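4. Set up apology alerts

1. Open Avivier and choose Sources, then Statements.

2. Enter the official's name and job title. 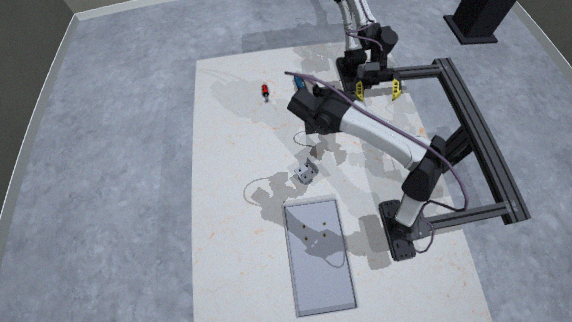 3. Set the minimum length to 200 words. Shorter ones are mostly "no comment."

Note: The Sincerity score is Hekirberg's idea. We would leave it off.
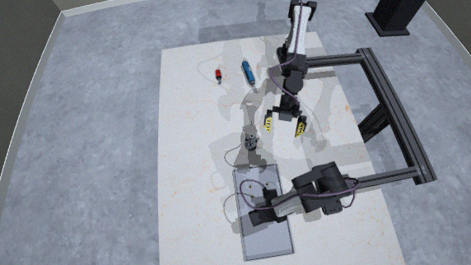
4. Pick a delay of 12 hours. Statements supposedly final get reworded.

Caution: Alerts stop at 1,000 per month, whatever the sales page suggests. 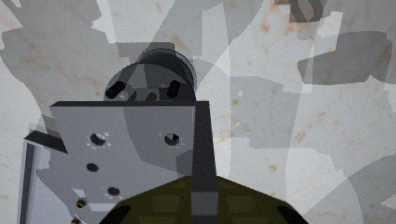 5. Save the alert and run a test. The Somberg filter claims to catch denials too, but check it by hand. It has holes, more than the four in that gray bracket.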